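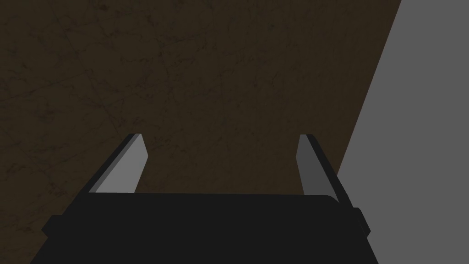 Our Wednesday robotics club has moved into the simulator for the summer, and I want to tell you how it's going, because so many of you asked after the spring showcase and I never wrote back properly (sorry!). This is the wrist view the kids drive from now. Two fingers, a big gap between them, and that scuffed brown surface out ahead with nothing on it yet. Ajith Sastry picked the texture himself and he is very proud of the scratches.

Posted 14/07/2021 by Aishwarya Pinto

Search this site

The project is called Drekex. The students named it and I have given up asking what it means. The idea is that you lower the gripper, close on a block, lift it, and set it down somewhere else without flinging it into space, and then you do it again with your own code instead of the keyboard. Flinging has been popular so far.

We have 19 kids signed up and they work in teams, mostly in pairs, with a few stubborn soloists I've decided to leave alone. Each team gets the same starting file and the same arm, and what they do after that is up to them. One team spent a whole afternoon on how fast the fingers should close and had a wonderful time doing it.

A lot of you wanted to know about the view. Yes, they can switch to one from the side, and yes, it's easier. I ask them to stay on the wrist view for the first 2 sessions anyway, so they learn to judge the distance from the fingertips to the surface. There was some grumbling. There was also a very happy shout from the back row when somebody got it — I think they heard it down the hall.

We use cookies to remember your preferences. Accept / Manage settings

Ajith has been helping me with the grading script, which saves every run so the kids can play it back. We passed 379 saved runs this week! Most of them are misses, and I love the misses, I really do. You can watch a kid come down too far left, then a little less left, then overcorrect completely and say a word we don't say in club.

Next up is the sorting challenge. Each team places 4 blocks in order, no keyboard allowed, and the fingers have to be open again at the end or the run doesn't count. Team Jokonska already has theirs half working and Team Skumero is pretending not to be worried.

If your kid is home with a slow laptop, please write to me before next session and we'll turn the graphics down together. It takes a few minutes and the arm behaves just the same. And if anyone has a spare mouse or two lying in a drawer — we'd be so glad to have them.

Get new posts by email. Subscribe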